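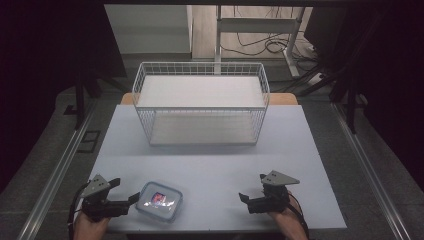

Our report is about how people in one small apartment building keep, lose and throw away food, and what a shared kitchen shelf can do about it. We started with a very plain question from our course adviser, Benito Herrero, who wanted to know why anyone buys a second bag of rice when there is already one at home. Our first answer was that people forget, and that answer lasted until we began talking to the neighbors at Figueroa House, who remember their rice perfectly well but can't get at it. It's behind the flour, which is behind the pasta, in a cupboard as deep as your arm. So a good part of this report deals with seeing your food, and a white wire mesh basket, open at the top and with a flat panel lying in it so that small things have a solid floor to sit on, is a fair picture of the sort of storage we came to like best. You can look into it from the side or from above, and a lonely packet of lentils has a much harder time hiding.

## How we came to the subject

There were two of us at first, Wenceslao Godoy and me, and we had both grown up in homes where throwing out bread was close to a sin. Wenceslao's grandmother made soup out of nearly everything (he swears there was once a soup made of other soups), and mine kept heels of bread in a cloth bag on the back of the door until there were enough for a pudding. When we moved into student housing we both noticed, with some shame, that we had turned into people who scrape half a container of yogurt into the trash. We wanted to know when that had happened to us and whether our neighbors felt the same.

Figueroa House was a lucky choice. It has 20 apartments on four floors, a laundry room in the basement, and a big shared kitchen on the ground floor that is mostly used for birthday parties. The families there were kinder to us than we deserved, and I don't think we left a single interview without being fed.

## What we did

We gave a notebook to nine households and asked them to write down everything they threw away that had once been good to eat. We asked for the name of the food, a guess at the weight, and a word or two about why. They kept the notebooks through March. We told them, many times over, that we weren't there to scold anybody, and I hope they believed us, though one lady did admit in her last entry that she had eaten a very old pear in order not to have to write it down.

At the end we typed up all the pages, which took far longer than we had planned. Handwriting was one trouble and units were another. People wrote "a handful," "most of it," "too much," and in one case "the sad half." Wherever there was no weight we left the weight blank and kept only the food and the reason.

## What the notebooks told us

In all we had 803 entries. Bread and other baked goods came first, followed by salad greens, then cooked leftovers. Meat hardly appeared, and several people told us they plan the whole week around it because of what it costs. Dry goods like beans and flour were thrown out seldom but in large amounts, usually when somebody cleaned a cupboard and found a bag that had been open since goodness knows when.

The reasons were more interesting to us than the foods. The most common was simply "forgot," and yet when we went back and asked about those entries, a good many of them turned out to be a matter of where the thing had been kept. Greens in the bottom drawer were forgotten. Leftovers in a pot with a lid were forgotten, while leftovers in a glass dish got eaten for lunch the next day. One father of three moved his carrots to the door of the refrigerator halfway through the month and wrote "all gone, eaten!!" beside the date with two exclamation marks, and I smiled at that page every time I passed it.

The second reason was the size of the package. Single people suffer most here. A head of cabbage is a fine thing for a family of five and something of a life project for one person.

## The shared shelf

In the second part of the project we set up a shelf in the ground-floor kitchen, which the children on the second floor named Guvelen for reasons they would not share with us. The rules fit on one card:

- Bring what you won't use while it's still good.
- Write the date you opened it on a piece of tape.
- Take what you like, and you don't have to ask.
- No raw meat, fish or home canning, please.

We spent 200 dollars on it, most of it on the shelf itself and on open baskets and jars. We had wanted closed bins at first, to keep everything neat, and I'm glad that Benito talked us into trying open ones on the lower level and closed ones on the upper level, side by side. The closed bins looked lovely and stayed full. The open baskets looked a bit of a jumble by evening and were usually picked over by the next morning. Ours is a tiny test and we don't claim more for it than that, and of course the lower level is also easier to reach, especially for the children and for Mrs. Irero, who is not tall. If we had the time again we would swap the two levels halfway through.

Cabbage was a great success. It would arrive in halves and quarters, and by the end two neighbors who had never really spoken were buying one together.

## What went wrong

We should have asked for a second month of notebooks with the shelf in place. By then several of our households were tired of writing, and I can't blame them, so we only have conversations to go on for that part. People told us they were wasting less, and they seemed to mean it, but people are also polite to students who come to the door with a plate of cookies.

We also didn't think enough about language. Our card was in English only for the first while, and a family on the top floor assumed the shelf was private. Wenceslao wrote out a Spanish one the evening we heard, and they became some of its most faithful visitors.

## If we carry on

Another building, Wiltia Court, has asked whether we'd come and help them start a shelf of their own, and we would very much like to. We'd bring notebooks with the units already printed in them, weigh the first few items together with each family so that everyone gets a feel for it, and leave room on each page for remarks, as the remarks were where we learned the most.

Our thanks go to everyone at Figueroa House, for the notebooks and also for the soup. The typed entries, with the names taken out, are in the folder handed in with this report on 9/19/20, and the bread pudding recipe that so many of you asked for is on the last sheet.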